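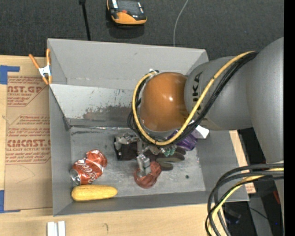
The grey bin is the least admired object in any stockroom. It has no lid, no handle worth mentioning and no front or back. It gets filled, emptied, pushed along a bench and filled again, and after a few years its floor is a map of everything that has been dragged across it.

At the Villon returns depot in Keserport there are 244 of them. They sit on tables, under tables and in stacks by the loading door, and most of what the depot does each day is move things from one bin into another. Parcels are opened from seven in the morning. By noon the first round of sorting is done and the bins go through to the back benches, where mixed goods are separated before they are checked and shelved.

Mixed goods are the difficult part. A bin of identical boxes can be cleared in moments. A bin with something soft and netted next to something dark and square takes longer, as each has to be lifted in a different way. Mesh catches on whatever touches it. Flat things lie close to the floor and are hard to get under. Shiny wrapping slides away.

Tall sides help to keep everything in, but they make the corners awkward. The depot tried a shallower bin one December, ordered from Usano, and sent most of them back. Small items went over the edge whenever a bin was turned. The deep ones returned to the benches and have stayed there.

Wear shows first on the floor. Scratches run in the direction the goods are pulled, and scuffs collect along the bottom of the walls. Neither matters much until the surface becomes rough enough to snag packaging. Ntuli, the firm that supplies the present bins, suggests turning them end to end every 13 weeks so that the marks spread evenly. The depot does this when it remembers.

Cleaning is simple. Each bin is tipped out, wiped with a damp cloth and left upside down to dry. Old scuffs do not come off and the staff have stopped trying. Labels are kept to the outside, because glue on the inside picks up dust and then picks up everything else.

Last year 140 bins were replaced, most of them for cracked rims. The old ones were not thrown away. Some hold cable ties and tape, and 2 of them are by the back door, collecting umbrellas.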